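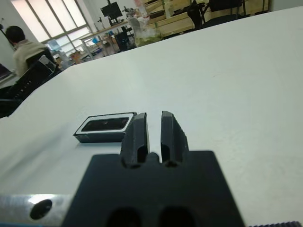

4. Viewers' attitudes to the consent of the portrayed person

4.1 Material

The questionnaire was sent to 650 subscribers of the streaming service Onari living in Iruvton and its nearby villages, and 300 of them returned it complete. All of them had watched at least two episodes of Sedgwick, the drama series by Mokau about the career of a retired middle-distance runner. The runner did not take part in the production and was not paid for it. This was known from the newspapers before the first episode was shown on a Sunday evening in October, but it was not written anywhere in the programme itself. The order of the questions followed the scheme given as Figure 1 in Section 2, so that the respondents first described what they remembered of the series and only later were asked about consent.

We must admit one weakness of this material already in this place. People who do not finish a series seldom answer long questions about it, and our respondents are therefore probably more friendly to the series than the general audience. The answers of those who stopped watching after the second episode are few, and we do not treat them as a separate group.

4.2 Knowledge about the consent

Of the 300 respondents, 138 knew at the time of watching that the runner had not given his consent. The others either believed that he had been asked, or had not thought about the matter. Several of them wrote that a real name in the title was for them a sign of permission. One respondent put it in this way: "If it has his name, somebody must have signed something." A similar belief was found in the interviews which we used for preparing the questionnaire, and it seems to be quite stable among viewers of different ages.

It is interesting that the knowledge did not come mainly from the runner's own statement. He published it on his personal page two weeks before the start, and it was strongly worded, but most of the respondents who knew about it had read about it somewhere else, usually in a short news item that quoted one or two sentences. The longer part of the statement, in which he explained that the scenes with his former trainer were painful for the family, was almost unknown. What reached the audience was the anger and not so much the grounds for it. 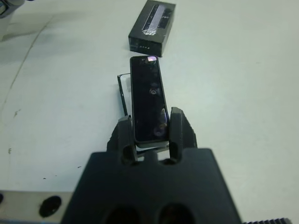
4.3 Judgement of the series

We expected that the viewers who knew about the missing consent would judge the series more severely. This was only partly confirmed. They did find the producers less honest, and they were more often of the opinion that the runner should receive a share of the income. But when they were asked about the acting, the script and the pleasure of watching, their answers were close to those of the other group. A number of them even wrote that the protest had made them curious and that without it they would not have started the first episode.

The written comments help us to understand this. Many viewers separate the question "is it fair?" from the question "is it good?" and do not feel that the first must have an influence on the second. Others used the word "public" as an argument: the races were public, the court case was public, and so the story may be told by anybody. This argument became weaker when the comment was about the home scenes. Here over 100 respondents wrote, in various words, that the private conversations in the fourth episode should have been left out or marked as imagined. It should be noticed that we did not ask about this episode directly.

The group which was most critical were the respondents who themselves had been active in an athletics club. They complained less about consent than about mistakes, for example the wrong kind of training in the winter months, or a final lap which was run much too early in the season. For them a series made without the runner was a problem in the first place because nobody was there to correct it.

4.4 The notice at the beginning of the episode

The last part of the questionnaire contained three possible texts for a notice. The first said only that the series was based on true events. The second added that some scenes were invented. The third said clearly that the portrayed person had not taken part. The third text was preferred by the majority of both groups, also by those who had liked the series very much. Some respondents feared, however, that such a notice would soon be used as advertising, and after the comments reported in 4.3 we cannot say that this fear is without reason. We return to the question of the notice in Section 6, where the position of the producers is treated.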